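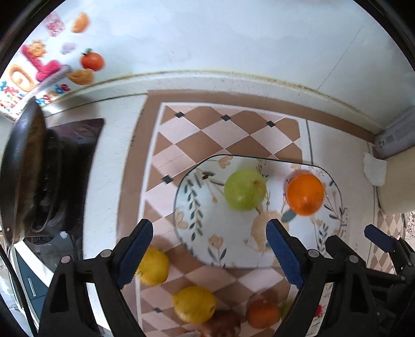
Comparing Hand-Held Grippers at the Kitchen Counter: Practical Tips

Posted in December by the Doltmont Home Workshop Desk

Readers who are considering a hand-held gripper for kitchen trials frequently ask how two models may be compared fairly without laboratory equipment. The following guidance reflects the practice of the Doltmont workshop, where the Zoris and Galine grippers were tried over one month on the same counter and with the same kinds of household goods.

Choosing the test objects

Fruit is well suited to a first comparison. Lemons have pointed ends and a firm skin; oranges and mandarins are rounder and tend to roll. Use whole, sound fruit, and replace any piece that has softened. A fruit that has been squeezed many times will give a flattering result to whichever gripper is tried last.

A rimmed plate makes a sensible target. Place the fruit on the counter, lift each piece, and set it down on the plate with a clear gap between it and its neighbor. Printed plates are acceptable for trials by hand. If a camera is to locate the fruit, repeat a few lifts with a plain plate and compare the two sets of results.

Preparing the counter

Wipe and dry the surface before each session. A patterned tile surface offers convenient reference points – start each fruit at the same corner of the pattern and no measuring is required. Turn off the stove, allow it to cool, and route cables away from the burners.

Checking the fingers and pads

Open and close the fingers several times before the first lift. The pads should meet squarely along their length. Ribbed pads should be washed with mild soap, as citrus oil collects between the ribs and reduces the grip. Inspect the pins at the joints for side play. The Galine required one adjustment during the month; the Zoris required none.

Running the comparison

Carry out 21 lifts with each gripper and change over halfway, so that neither model has the benefit of a practiced hand. Record a lift as complete only when the fruit is released on the plate and remains there for two seconds. Drops, second attempts and marks on the skin should be entered separately.

In our sessions the Zoris was the steadier of the two with lemons held across the middle. The Galine opened wider and was preferred for large oranges, although it was slower to release. Its handle weighs roughly 900 grams, and users with smaller hands may wish to rest between sets.

Positioning the camera

A wide-angle lens mounted close to the fingers shows both pads and the plate together. Confirm that the pads do not hide the fruit at the moment of contact – a small change of angle is usually sufficient.

Reader comments (3)

steinarsdóttir: We did 32 lifts each and the order of our results changed after the first dozen. I would not stop short of 21.

lemon_drawer: Does the soap wash apply to silicone pads as well? Mine go cloudy.

Workbench4: Limes were harder than lemons for my Galine. Please add them next time.

Contact the Workshop Desk | © Doltmont Home Workshop | Back to top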